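Two compartments, far too many little colored pieces: how do you decide what goes where?
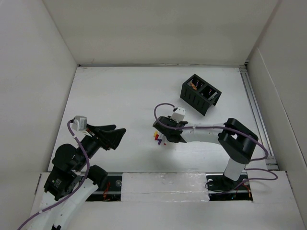
Photo: Peninah Makokha

Posted in Home & Storage > Small Stuff
Tags: sorting, small parts, game pieces, dividers

Peninah Makokha

I have a problem that sounds like it should take ten minutes, and I have been at it since August.

The holder is the black one with the two compartments. The pieces are small and colored, and the four you see lying on the white surface are the ambassadors of a much larger population. The rest live in a shoebox and number 200, a figure I know because my nephew counted them aloud during a phone call I was trying to have. They've drifted together out of several board games, the main offender being an old set of Pluveretti that we still play when the power goes out.

I want the holder to be where the pieces in current use go, so that whoever is setting up a game doesn't have to dig through the shoebox like a raccoon. Two compartments seemed plenty when I decided this. Then I sat down to choose what the two compartments would mean.

First I went by color. This fails right away because there are more colors than compartments, so you end up with "warm" and "cool," and then somebody wants to know where green belongs and there goes the evening. Next I tried used and unused, which worked until we used one. After that came big and small, and they are all small. My sister suggested "hers and everybody else's," and that has been noted.

A few other things, before anyone tells me to buy a cabinet with 60 drawers. I don't want a cabinet with 60 drawers. I like the holder. I like that it's black and the surface is white, so you can find it without your glasses on. I also like working inside something with walls on three sides, as a piece that gets away from you only gets as far as the wall, or so I believed until I became acquainted with the recessed slot in the work surface. I've started laying the pieces out a few at a time to keep losses down.

So what do the two sides mean in your house? And does anyone have a method for getting through the shoebox that doesn't involve tipping the whole thing out? I tipped the whole thing out once. I am still finding pieces in the sofa.

Ivora

You're trying to make two compartments describe the pieces, and two compartments are never going to be enough for that. Let them describe the job.

I did beadwork for years and had this same fight with a divided dish. What finally worked was left side for things I hadn't looked at yet, right side for things I had. That's the entire system. The dish was never storage after that, it was a place things passed through on their way to somewhere else. At the end of the night both sides got emptied and I went to bed.

For your shoebox, it would go like this.

Put the shoebox on a chair or the floor, away from the surface you're sorting on. If it's within elbow range you'll knock it over, and if it's within arm's reach you'll keep grabbing more than you need.

Scoop a small handful into the left side. I used to do about 40 beads at once and that was ambitious. Game pieces are usually bigger, so go by what covers the bottom of the compartment in a single layer. Once they start stacking up you can't see what you've got and you'll go back to raking.

Take out a few, put them down on the white surface, and look at them there. You're already doing this part. White is the best background there is for colored bits, apart from white bits, and if you have any of those, borrow a dark placemat for five minutes.

Anything you recognize as belonging to a game goes in the right side. Anything you don't recognize goes in a cup. Don't stop to research the cup. I have lost entire weekends to the cup.

When the right side is full, that's when you separate by game, into bags or jars or whatever you have. Zip bags are fine. I know people here get very excited about matching jars, and the jars look wonderful, and the pieces inside them are exactly as sorted as the ones in my sandwich bags.

Keep doing small loads. The shoebox goes down faster than you'd think, mostly because a good share of what's in there will turn out to be things you can throw away. Mine had three buttons and a tooth in it.

As for the holder afterward – when you're playing, one side is the supply and the other is the discards. Most games have some version of that. It doesn't matter what color anything is, and your sister can have her own cup.

About the slot. Lay a strip of painter's tape over the opening when you're sorting, if nothing needs to go through it at the time, and peel it off when you finish. If it does need to stay clear, just set your pieces out well away from it. Pieces that roll are the trouble. Turn those on their flattest side, or keep a folded dish towel under them. A towel looks silly and nothing rolls on it. Pick a smooth one, though. Terry cloth hangs on to little things and you'll launder them.

Biwott

just get more boxes. broltine has a stacking one with removable dividers, I have it for fishing tackle, it's fine, the lid is kind of annoying. two compartments isn't enough for anything except salt and pepper

Peninah Makokha

Biwott, I specifically brought up the cabinet so that this wouldn't happen.

Ivora, this is the first suggestion that hasn't ended in a discussion about green. I did one load last night with the left side for not looked at and the right side for looked at. I put in too many and had to take some out again, so I see what you mean about a single layer. The cup already has nine things in it, and I can identify exactly one of them, which is the cap from a pen.

One question. What do you do about pieces that are plainly from a game you no longer own? I have a number of these. I feel I should be able to part with them and I find that I can't.

Ivora

Give them one bag. Write "spares" on it. When somebody loses a piece from a real game, go to that bag first, and you'll be amazed how willing people are to be a slightly wrong shape of yellow.

If the bag gets too full to close, that's your limit, and the oldest ones go. My local thrift store takes odd game pieces for craft projects, and schools sometimes want them for counting. Call first, some of them have had quite enough.

Corner Table Dad

Adding one thing that hasn't come up, because I have children and therefore data.

If other people are going to use the holder, the two sides need to be the same two sides every time. I don't care which. In our house we ran for months on "left is supply, right is discards," and then someone picked the thing up to wipe under it and put it back the other way around. A two-compartment holder can look much the same from both ends, depending on the one you've got. We played half a game out of the discards. My wife won that game and doesn't consider it to be in dispute.

So mark one side. I used a dot of nail polish on the outside, down low. On a black holder I'd go with a pale color or a paint pen. Stickers come off as soon as small fingers find the corner. You could put the mark inside on the bottom, but then it's hidden whenever there's anything in there, and that's when you need it.

Second thing, about setting up. We used to keep the holder off to the side where it was out of everyone's way, and people would carry pieces over to it and drop them en route. It does much better in the middle, where everybody can get at it from their own side, even if that means the board has to shift over a bit. Pieces travel a shorter distance, fewer end up on the floor. I'd sort with it in the middle as well. Left hand feeds one side, right hand empties the other, and you aren't crossing your own arms like someone conducting an orchestra.

On the bag question: I agree about the spares bag, but I'd take the tags and slips of paper out of any game box first. We had a bag labeled "extra" for a good long while, and then I found the rulebook for Pluveretti at a yard sale and learned that a third of the extras were meant to be in the game. We'd been playing a kind of starvation version. It was better, frankly, it went by quicker. But check your piece list before you demote anything.

The one place I'd disagree with Ivora is the dish towel. Felt. A sheet of craft felt costs next to nothing and nothing rolls, nothing snags, and when you're done you pick it up by the corners and pour the lot into the bag. Light gray if you want to keep the contrast. I've had the same one for ages and it has gravy on it now, but it still works.

Peninah Makokha

I hadn't considered that we might be playing the starvation version. I've looked in the box and our rulebook stops at page 2, so this would explain a number of things about how our games end.

I'm going to do the pale dot and the felt. The shoebox is down by a third or so and lives on a chair. My sister has been issued a cup.

If anybody has a full piece list for Pluveretti, the older edition with the fold-out board, please post it in this thread. Colors included, and I'd be grateful if green were mentioned specifically.

Biwott

we had that game. pretty sure the dog ate the green ones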